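April, gripper notes, 2:30 pm

Second round with the handheld pairs. Last time was all boxes and cups and both sets did fine, so today is soft stuff only. The Muver pair still has the old rubber pads. The Jastton pair has the new jaws that came up from Broditmont, torqued and checked before lunch.

Setup is the same as the Carroll runs: one object in the middle of the table, both hands come in from the sides, squeeze, lift, hold, set down. Log rate 60 on both. Cables to the outside of the hands or they drag across the object on the lift. I forgot this on the first few Muver takes and threw them out.

Muver first. Folded towel OK. Foam block OK. The pads grab well, but the trigger has slop at the start of travel and you close further than you mean to. With the towel it doesn't matter. With the thin film it does — the bag collapses before you feel anything, and then the two jaws are pushing on each other with a little plastic in between. Encoder read 2,510 at full close on the left and drifted by 11 over the session. Right one held steady. Would like to see whether the left drifts on the bench too, or only when somebody is swinging it around.

Jastton after that. Trigger is much better, no dead zone that I can feel. Less grip on the towel, had to come in lower and scoop. On the bag I got better control of how far it squashed, but the jaws slide on the film if the two sides aren't level. 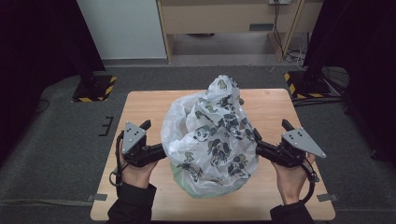

What helped was setting the height of both jaws before closing, then closing slowly with the left leading a little. Coming in fast just shoves the bag over to the other side. Wrists get tired holding that position, so 3 takes and then a break.

Tracking dropped out when I rolled the right hand too far over. Need to look at the log before blaming the mount.

To do:
Swap the Muver pads onto the Jastton jaws if the hole pattern matches.
Bench test on the left Muver encoder, same open/close cycle, no hand motion.
Repeat the bag with something heavier in it.
Order more cable clips, we are down to the bad ones.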